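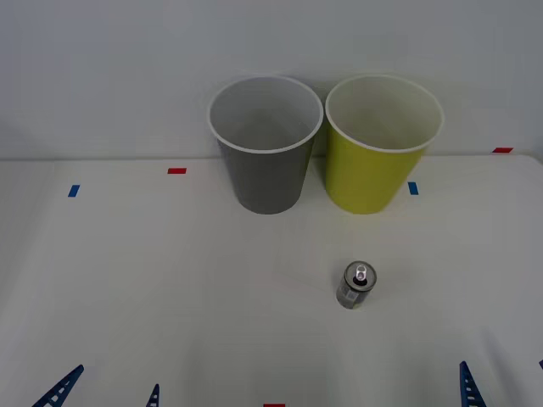 # Takeaway cups in Muvilbridge: where they come from and where they end up

Ognjen Dimitriou
Final report, Feb 11, 2020

## How I came to the topic

I grew up in Muvilbridge, and for most of my childhood there was one place in the main street where you could get a coffee, and you drank it sitting down, out of a thick brown mug that weighed more than the drink did. Now there are several places and most people walk out with a paper cup. I don't say this to grumble (I'm as bad as anyone, and I bought a fair few while writing this). It just seemed to me that a small town was a good size for asking a question that gets a bit lost in a city: how many of these cups do we go through, and what happens to them once the coffee is gone?

My first plan was to cover all food packaging. My supervisor very kindly talked me out of that over the course of a long phone call, and I'm grateful.

## What I did

The work was done over one week in November. The Mandudia bakery and the Fujimoto cafe let me have their cup figures for the week, and I spent my mornings on a bench near the river end of the main street, talking to anybody who would put up with me. I also looked through the street bins after the lunch rush, with the council's permission and a very long pair of gloves.

The interviews were loose. I had a sheet of questions, but people in Muvilbridge like to answer the question next to the one you asked, and after the first morning I put the sheet away and took notes instead. Some of the best material came that way, including a whole history of the old milk bar that I've had to leave out and which still makes me a little sad.

## What I found

Between them, the two shops handed over 3176 takeaway cups in the week. I had guessed 3000 in my proposal, so I was rather pleased with myself, though I should admit the guess was mostly made by doubling what the bakery told me on the phone.

Of the cups I could follow, 495 turned up in the street bins I checked. Only 3 were in the recycling side. I can't say where all the others went. People told me they took them back to work, or home, or left them in the car until the cup holder was full, and I have no reason to doubt them, but it does leave a large hole in the middle of the study.

Most people I spoke to believed paper cups went in with the paper. Most ordinary ones have a thin plastic lining that keeps the drink in, and whether they can be recycled depends a great deal on who is collecting. Ours don't get sorted out for it. When I explained this, the usual response was a sort of tired sigh, and then quite often a suggestion, because people were generous with those.

## The mug shelf

The Fujimoto has a shelf of donated mugs by the door under a scheme called Tikel. You borrow one, you bring it back when you're next passing, and there's no deposit. I expected all the mugs to vanish. The owner told me that they do wander off, but other mugs arrive, and the shelf stays full enough – one regular has apparently been slowly emptying her late mother's cupboard onto it.

Those who used the shelf hardly ever mentioned rubbish. They said the coffee stayed nicer, or they liked picking the ugly one. Those who didn't use it mainly worried about forgetting to return it, and a couple of tradies pointed out, quite fairly, that a mug without a lid is no use in a ute.

## Problems with the study

One week is short, and mine was a warm one, with plenty of iced drinks sold in plastic that I didn't include. Two shops aren't the whole town either. I also suspect that sitting beside the bins with a clipboard made people more careful than usual.

If I did it again I'd run a second week in winter and ask the offices near the river to keep their cups aside for me. The bakery has already said I'd be welcome back, and that they'd like to see the winter numbers themselves.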